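トランブリッジの共同加工キッチン、5月から利用団体の募集を始めます

こんにちは、トランブリッジ食の連携室のカトリオナ・ジャーディンです。プレスリリースというと堅い文章になりがちなんですが、今回はうれしくて、いつもの調子で書かせてください。町内の農家さんと小さな食品店が一緒に使える共同加工キッチン「ロスティコ」の利用団体を、5月から募集します!

きっかけは昨年の聞き取りでした。町内の農家さん14軒を回ったら、どこへ行っても「畑はなんとかなる、困るのは採れすぎた週だ」と言われるんです。トマトもズッキーニも、売り先が決まる前に傷んでしまう。ソースやピクルスにできればいいのに、許可の取れた加工場はいちばん近くてもズィットベルク。朝に収穫して運んだら、それだけで半日つぶれてしまいます。

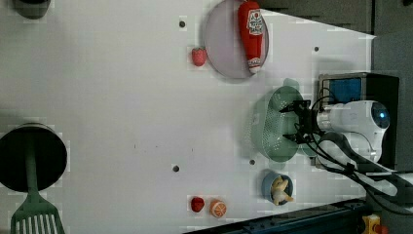 それで、サザーランド通りの旧製パン所を借りることにしました(あの丸い煙突の建物です、覚えている方も多いはず)。昨年度に町内の直売所から戻ってきた野菜は1,586キロ。この数字を会議で読み上げたとき、私もちょっと声が詰まりました。全部は無理でも、まずは瓶詰めと冷凍の二本立てで受け止めていくつもりです。

利用枠は午前と午後に分かれていて、最初の募集は11団体まで。農家さんのほか、惣菜店、学校給食の関係者、子ども食堂の方も申し込めます。個人の方は、どなたかとグループを組んでくださいね。

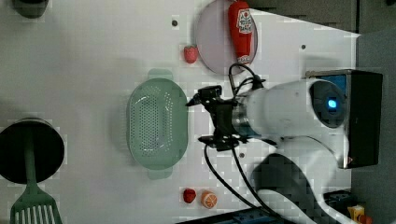 白いテーブルの上のロボットアームと、ミントグリーンの水切りボウル。

運営を担当するのはキルスティン・レニーです。もともと青果の卸にいた人で、規格外の野菜にどう値段をつけるかという話になると止まりません。彼女のコメントも載せておきます。「農家さんには、加工に回す分もきちんと買い取り価格を出したいんです。余りものだからただでいい、という話にはしたくありません。最初の年は帳簿を利用団体に公開して、値段の決め方も一緒に考えます」

説明会をやってみたら、料金より先に衛生講習のことを聞かれました。講習は初回利用の前に一度受けていただきます。夜7時からの回も用意しましたので、昼間は畑という方もどうぞ。 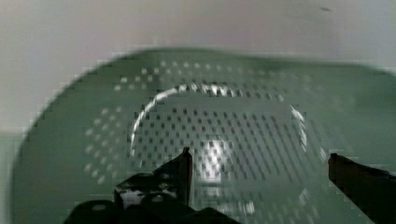

町外の農家でも申し込めますか。
申し込めます。ただし初年度はトランブリッジの直売所か店舗に出荷している方を優先し、枠に空きが出たところで町外の方にご案内します。

できあがった商品は、夏から直売所の棚に並べる予定です。ラベルには畑の名前と加工した団体の名前を両方入れます。ここは最後まで意見が割れたんですが、農家さんからの強い希望で決まりました。給食向けのトマトソースも試作中で、こちらは味の濃さをめぐってまだもめています(私は薄味派です)。

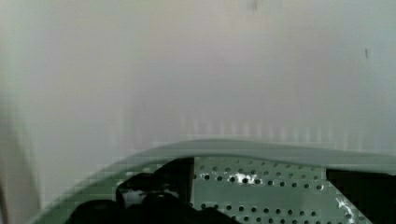
淡いオフホワイトの面。

申込用紙は町役場の窓口と各直売所に置いてあります。記入は1枚だけ、作りたいものがまだ決まっていなければ「相談したい」と書いてくださればけっこうです。選考の結果は、申し込みいただいた全団体に書面でお知らせします。

取材や見学のご希望は、トランブリッジ食の連携室、ジャーディンまで。見学は午後の枠が空いている日にご案内できます。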